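Notebook, kitchen bench, Kellari room
8 December 2024

Working rules for hand-held gripper sessions, second draft

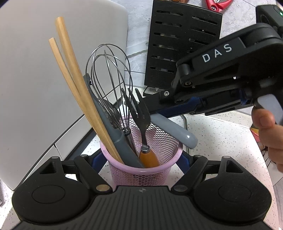

Utensil holder task, pink mesh holder on the speckled worktop, gripper coming in from the right.

I write this entry long because Darragh Keane asked me to put the rules in one place before the people from Prarnport start on the same bench. Until now they were in my head, in two mails and on a paper taped to the cupboard door. The paper is from June and half of it is wrong already. Please correct my English where it is bad, but do not change a rule without writing your initials next to it.

1. Before the first recording

Wipe the worktop and let it dry fully. The speckled surface shows drops very little, so pass a hand over it also.

Check the screws on the linkage plates with the small driver. Only check, do not tighten more if they hold. Last month I tightened one pivot too much and the jaws closed slowly on one side, and I needed a full afternoon to understand why the widths in the log were strange.

Open and close the jaws fully 4 times and look at the width reading. It must come back to the same value when closed. If it does not, write the value and stop. We had the habit to continue and "correct later". Later never came, and the Clendier set still has a folder called to_correct.

Look at the indicator light before you pick up the tool and again when you have it in the hand. The second look is the one we forget. The cable can move a little when the grip is lifted.

2. The hand

One hand on the grip, fingers closed round it, thumb up at the top. Do not hold the device by the black housing, even for a short moment to rest. It changes how the tool is tilted and we see a jump in the data.

Sleeves above the wrist. No rings, no watch on the working hand. This is for safety near the linkage and it is not open for discussion. Long hair tied back, same reason.

Change the person after 200 takes or earlier if the wrist is tired. I know that Keogh's team goes further than this. Their takes at the end of a block are visibly lazier, the approach gets flat and fast, and I would like to keep ours clean.

3. The objects

For the utensil task we use mixed tools on purpose: the chopsticks, the grey spatula, the balloon whisk, the fork with the wooden handle. They must stand in the holder as a person would leave them, leaning in different directions. Do not arrange them in a fan. Do not put the tallest always at the left. If you see that you are building a nice picture, take all out and drop them in again.

The tools may touch and cross. A handle in front of another handle is a good case and we want many of them. What we do not want is a tool wedged in the mesh so that the holder lifts together with it. If the holder lifts, open the jaws slowly, put it down, mark the take as failed and keep the file. Failed takes are data too. I found that two of us were deleting them, with good intention, and our success rate was looking much better than the truth.

Fork: tines up for this task. When you pass it to another person, give the handle side.

Whisk: take it by the handle and not by the wires. The wires bend and spring back, and after some days the cage has another shape than in the early takes. If you want a series with grip on the wires, ask first, and use the old whisk from the box under the bench.

4. Background

I changed my mind on this point. In the first draft I wrote that the background must be cleared. Now I write: leave it as a normal kitchen, but safe. The black slotted rack behind the holder may stay. Chairs may stay if they are not in the way of the feet. Things at the back of the room may stay and may be different from one day to the next.

Two exceptions. No sharp blade lying open in reach of the working arm, and no paper with a name, address or telephone number. Check also the fridge door and the windowsill, if they are in your kitchen.

Do not move the background during a block. If something must be moved, finish the block, start a new number, write one line.

5. Speed and stopping

Approach at the speed you would use with a full cup of tea in the hand. It is not a scientific unit but every new person has understood it at once. Darragh wanted a number in its place. We measured a few approaches and the spread between people was so large that a number would only make them nervous. Open question, see below.

Close on the handle, wait one breath, lift. The waiting is important. Without it the lift starts when the jaws are still moving, and later it is hard to separate the two actions.

Anyone in the room can say stop. The person with the gripper opens the jaws, puts the tool down and takes the hand away, in this order. No need to ask why before doing it. If the stop was not necessary, we lost one take and that is all.

6. Labels and notes

Label the same day. One line for each block: who, which objects, what was changed, what was strange. "OK" is not a note. If nothing was strange, write "nothing strange", then at least I know that you thought about it.

Use the word list for the object names. We have at this moment spatula, turner and flipper for one single tool, and I had to repair 19 labels by hand this morning. The word is spatula. For the chopsticks please write "chopsticks" for the pair and "chopstick, one" if only one was lifted. It looks ugly but the script reads it correctly.

7. After the session

Tool back in its case with the jaws open by a finger width. Utensils washed if they will be used for food again, and better that they are not. I would prefer a separate set with a mark on it. (Darragh agrees, will buy.)

Copy the files, compare the number of files on both sides, only then clear the device. Write the time of the copy in this book.

Open points

- Speed: number or cup of tea. Darragh will propose a range, I will test it with people who never held the gripper.

- A second holder with solid walls. The mesh lets thin tips go into the holes at the bottom, at least I suspect this from the takes where a chopstick needed a second pull. I should look from below before I write it as a fact.

- Left-handed people. All rules above are written by a right-handed person. I need one left-handed colleague to read section 2 and tell me what is nonsense.

- Prarnport asked if they can use gloves. My answer for the moment is no, because a loose glove finger near the linkage is worse than a bare one. If they have thin fitted gloves I will try them myself first.

- The paper on the cupboard door: take it down when this draft is signed. Not before, otherwise there are no rules at all on the wall.

Darragh read sections 1 to 5 at the bench and put his initials on 1, 2 and 5. Section 3 he wants shorter. Section 4 he will read again tomorrow.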